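**Pre-purchase inspection - laundry cell, Lerkbridge site**
September 2020

Use before signing off any order for a second two-arm unit. Mark each line OK, Fix or N/A and write the comment next to it.

**Power and floor**

- [x] Wall outlet within reach of washer - OK. Quote from Canance allows $300 for a second outlet. Keep it in.
- [ ] Cables off the floor - Fix. Washer and robot cables both need to be clipped or covered before a mobile base goes in. Not in the current budget.
- [x] Floor level and hard - OK, concrete.
- [ ] Floor clear of scraps - Fix. Add to the daily sweep.

The washer stays as it is. We looked at a top loader and dropped it, as the arms would have needed a taller mount and Gudar priced that at $781 per unit. 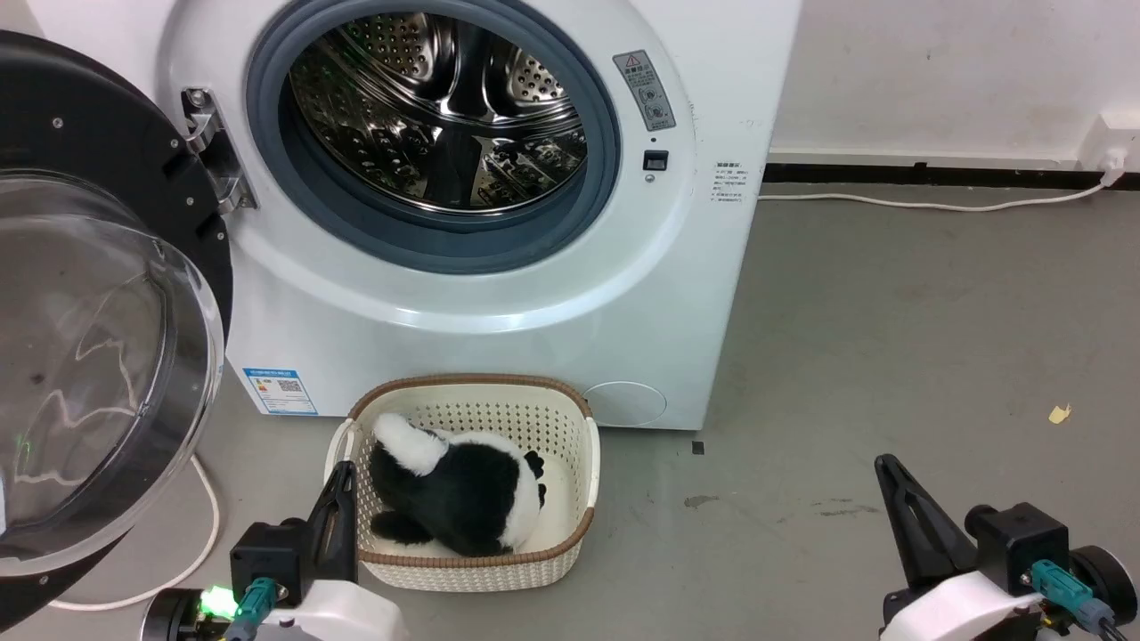

Reach matters more than payload for this job. The loads are light, and most of the time goes into getting items out of the basket and through the door opening without touching the gasket.

**Arms and grippers**

- [x] Both arms reach basket and drum - OK.
- [ ] Spare gripper fingers on the shelf - Fix. Order 2 sets with the unit, cheaper than ordering later.
- [x] Connectors seated, no strain on the cable - OK.
- [ ] Emergency stop reachable from the doorway - Fix. Ask Bainbridge for a wired button, not wireless.

**Money**

- [ ] Service plan - open. Canance wants $1,000 a year. Compare with Gudar before the order goes out.
- [ ] Training hours - N/A until the delivery date is set.

Hold the order until every Fix line is closed. Outlet work can go ahead now.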